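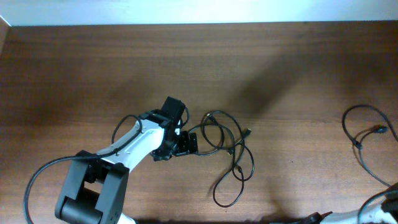 Wooden Tables: Care and Use
Frequently Asked Questions

The following answers apply to all wooden tables supplied to the reading and work rooms at Notwood Hall. Users with a question not covered on this page should contact the Furnishings Office.

How should the tabletop be cleaned?
Wipe the surface with a soft, slightly damp cloth, following the direction of the grain. Dry it immediately with a second cloth. Glass cleaner, bleach and scouring pads are not permitted.

May I place hot drinks on the table?
Yes, provided a coaster is used. Coasters are kept at the front desk and should be returned there at the end of each visit.

What should I do if I notice a scratch or ring mark?
Please report it on the day it is found. Do not attempt to sand, wax or color the mark yourself. Most light marks are treated within 7 working days.

May equipment be fastened to a table?
Clamps may be used only with felt or rubber pads on both faces. Screws, nails and adhesive tape are prohibited. Items with hard feet must be lifted when moved and may not be dragged across the surface.

Why do two tables of the same type differ in color?
Wood changes color with age and exposure to daylight. A difference in tone between the tables in the Morais Room and those in the Gorlow Room is not considered a defect.

May a table be moved away from the wall?
Tables may be moved by two people once the front desk has given its approval. They must be returned to their original position before the room closes.

How often are the tables refinished?
Each table is inspected every June and refinished when the inspection shows that it is necessary. Rooms affected by the work are closed for three days.

Whom should I contact?
Belmiro Abreu, Furnishings Office, extension 547.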